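HSK 114 Household Textile Care
Unit 6 handout: Flat work, soft goods and the staging surface
Instructor: Saranya Naidu
Revised February

Read before the practical. Bring the unit 5 sheet on fiber content, as the folding allowances below refer to it.

6.1 Scope

Unit 5 dealt with washing and drying. Unit 6 covers what is done with dry items between the dryer and the shelf: laying out, smoothing, folding and stacking. Ironing is in unit 7. Fitted sheets are in 6.6 and are treated briefly, as most of the lab time goes to flat sheets and garments.

6.2 Terms

Staging surface: the flat area on which items are laid out and folded.
Flat work: sheets, pillowcases, tablecloths, towels. Anything that lies in one layer without seams that give it volume.
Soft goods: in this unit, garments and loose cloths.
Datum edge: the edge of the item that is lined up first and not moved again until the fold is finished.
Grain: the direction of the lengthwise yarns. On most sheets the grain runs from head to foot.
Return: the part of a fold that comes back over the layer below.
Set: the crease left when a fold is pressed by hand or by the weight of a stack.

6.3 The staging surface

A table is the usual choice where there is one of sufficient size. A standard table will not take a full sheet in one layer, so the sheet has to be pre-folded in the air, and errors made in the air are carried into every later fold. A low bed or a mattress on the floor takes the whole sheet and allows it to be squared before the first fold. The drawback is working height. Kneeling or sitting at the side is preferred to bending from the waist, and the session should be broken every 30 minutes.

Requirements for a soft staging surface:

Firm enough that a hand pressed flat does not leave a hollow.
Larger than the largest item in at least one direction.
Covered with a clean sheet, pulled taut. A slack cover travels with the item being smoothed.
Clear on at least two adjacent sides.

The cover sheet should be put on from the far side first. Set the far edge parallel to the edge of the surface, then draw the near edge toward you with both hands a shoulder width apart. Diagonal creases show that one corner is carrying more tension than the corner opposite it. Release the tight corner, re-square, and draw again. A storage fold running down the middle is acceptable and can be used as a center line when placing garments.

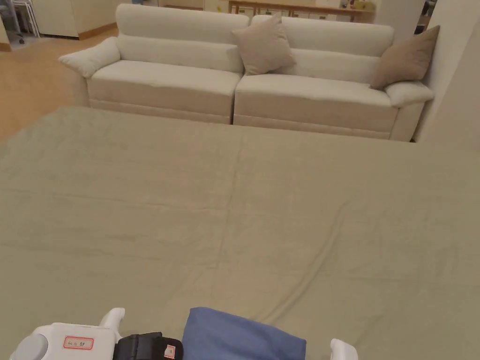
Do not smooth from the edges inward. The slack collects in the middle and has to be worked out again. Start at the center line and move the flat of the hand outward in overlapping strokes, one side and then the other. Small ripples left after two passes can be ignored for a cover sheet. They cannot be ignored on the item being folded.

Upholstered furniture next to the staging surface may be used to hold finished stacks for the length of the session. Stacks should not be left on it overnight. A seat cushion slopes toward the back, and the lower items take a set along the slope.

6.4 Handling loose garments

Garments come out of the basket bunched. The first operation is to open the item and find two reference points. For a shirt these are the shoulder seams. For shorts and trousers they are the two ends of the waistband. For a plain cloth, use any two corners on the same side.

Procedure:

1. Take hold of the first reference point. Pinch the seam as well as the fabric. A pinch on fabric alone pulls a point into knits.
2. Run along the edge to the second reference point without letting go of the first.
3. Raise both points to the same height and let the rest hang. The item will sag between the two points. Move the hands apart until the sag is nearly gone, and stop before the edge is under strain.
4. Let any twist fall out. If the lower hem still crosses itself, one of the points is wrong. Put the item down and begin again at step 1.
5. Lower the hem to the surface first, then the body, then the held edge.
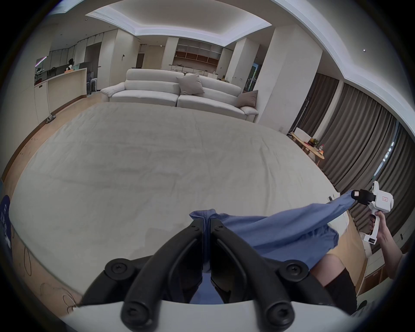

Step 5 is the one most often reversed. If the held edge goes down first, the body lands on top of it and has to be pulled clear, and the alignment gained in step 3 is lost. The hem should touch at the far side of the surface and the hands should travel toward the body as they come down.

Knit fabrics stretch under their own weight when hung from two points. Keep the hanging time short and take the measurement for the fold only after the item has been flat for a few seconds. Woven shirts may be measured at once.

6.5 Folding soft goods

Lay the garment face down with the datum edge along the center line of the cover sheet. For a shirt, fold one side in to a point midway between collar and shoulder end, then lay the sleeve back along the fold. Repeat on the other side. The two returns should meet or leave a small even gap. They should not overlap, as the overlap makes a ridge that shows in the stack.

Fold the hem up to the collar in halves or thirds according to shelf depth. The course standard is the Bovodeck shelf insert, which takes a folded width of 9 inches. Students working to the Jayasinghe method from unit 2 should keep thirds throughout and disregard the shelf figure.

Keep the unfolded pile on one side of the surface and the item in work in front of you. Hard objects such as phones, chargers, belts and buckles should be moved off the working area before an item is spread. They leave marks under pressure, and cables catch in open hems.
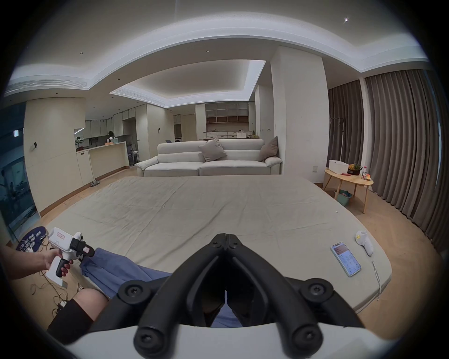
Work from the edge nearest you and keep the reach short. An item that needs a full arm's length should be turned on the surface instead.

6.6 Fitted sheets

Pocket the corners in pairs, right sides together, then place one pair inside the other. Lay down on the cover sheet, square the three straight sides, and fold the elastic side in until it is covered. Treat as flat work from that point.

6.7 Record sheet

Enter each item on the Tarko form: item, fiber, number of folds, finished width, faults. Use the fault codes printed on the back. Code 52 is a twisted body and should be used only when the twist is in the cut of the garment, not in the handling.

6.8 Reading

Stinach, chapter on flat work. The section on commercial folding tables may be skipped.

Record sheets go in the tray by the lab door before unit 7.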